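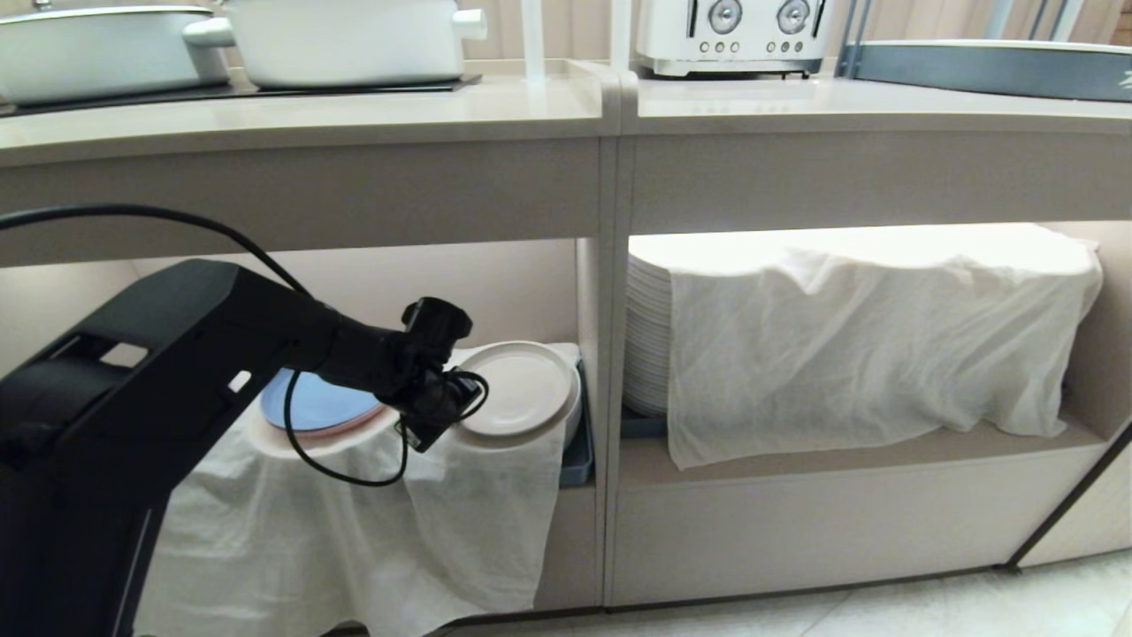 Open Shelves, Plain Cloth

Print this article | E-mail this article

Most kitchens hide the plates. You open a door above your head, reach up, and bring down a stack that is heavier than you would like. For the last few years a number of small kitchen makers have been moving the everyday plates down below the counter and leaving the doors off altogether. The idea is older than any of them. Farm kitchens had open shelves under the worktop, often with a curtain on a wire across the front.

Elton, a two-room cabinet shop, started building open base units after customers kept asking for the doors to be removed. The shop now sells more units with open bays than with doors. Its standard piece has 2 bays and costs $300 more with lighting fitted inside. The lighting is popular. A low shelf is dark at the back, and people forget what they keep there.

The main complaint about open shelves is dust. Plates used every day don't have time to collect any. Plates used at Thanksgiving do. The usual answer is a piece of light cotton laid over the stack and allowed to hang down in front. It washes with the dish towels, and it can be pushed aside with one hand. Ironing it is up to you. Most owners I visited in October had stopped bothering after a week or so.

Cloth can also go under the plates. A thin layer stops them from sliding and softens the noise when one is set down. It does need to lie fairly flat. If it bunches up, the plates tip, and a tall stack on a bunched cloth is asking for trouble. Keep tall stacks on a tray or on the bare shelf.

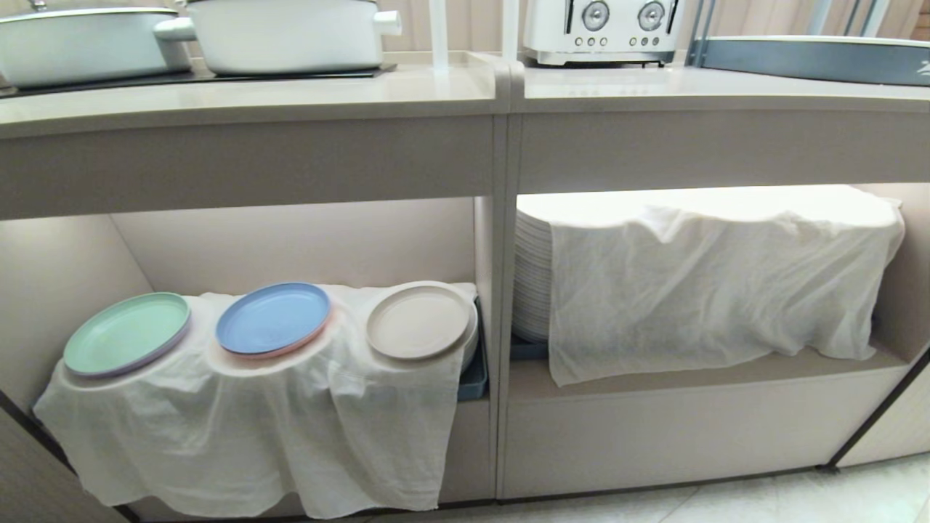

Color is the other thing that changes when the doors come off. Behind a door, nothing has to match. On an open shelf the plates are part of the room. Pomare, a housewares store that carries mostly plain tableware, says that its customers with open kitchens tend to buy pale colors one or two at a time and mix them in with white. Mint, sky blue and pink all sit well against a beige cabinet. Strong colors can work too, but they draw the eye down toward the floor every time you walk in.

How you arrange them depends on how you eat. A household of 4 that sits down together will want one stack that can be lifted out in a single trip. People who eat at different hours do better with short stacks side by side, so that a plate can be taken without moving the others. Keep the rims clear of the front edge. Knees and vacuum cleaners find them.

The counter above usually ends up with whatever is used daily. White pots left on the cooktop and a white toaster near the wall are enough for most people. Terken, which rents out furnished apartments, fits its kitchens this way and asks tenants to store everything else in the drawers.

Open bays do not suit every home. Toddlers and large dogs are the obvious cases. Cleltach makes a lift-off front panel that covers a bay and comes away when guests are expected, and it takes around 9 minutes to fit. A curtain wire and a yard of cotton will do much the same job for less money.

Last updated: October 29, 2024

This site uses cookies to remember your settings. By continuing to read, you agree to their use.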